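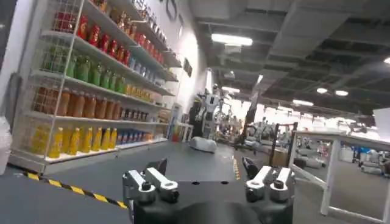 3.2 Shared services and length of stay

Residents in the Bolbridge survey were asked which shared services they had used in the past month and whether they expected to renew their tenancy. The survey closed in June, and 102 households returned a complete form. Bonora and Kozma, the two smaller blocks, are treated together in what follows, as both opened in the same year and are let on the same terms.

Use of the laundry room was the best single guide to renewal. Households that used it weekly were more likely to say they would stay than those with a machine in the flat, and this held for all three rent bands. The parcel room and the roof terrace showed no such link – most residents used the first, and very few used the second.

Interviews in the Gorkov block suggest one cause of the gap. Tenants spoke of the laundry as the place where they had first talked to a neighbour, and several timed their washing to meet the same people. Equipment mattered less than we had assumed. A front-loading dryer with a stacked unit above it, as in Figure 3, saves floor space, but older tenants asked more often for a bench and better lighting. Labels were also raised: a machine marked with a large number, like the "1" on the panel in the figure, was easier to report when it broke down.

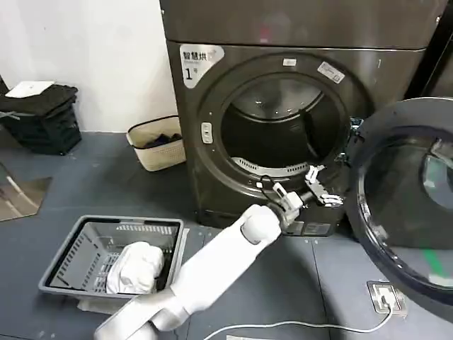
Figure 3. Front-loading dryer with stacked unit above.

Section 5 returns to the question of seating.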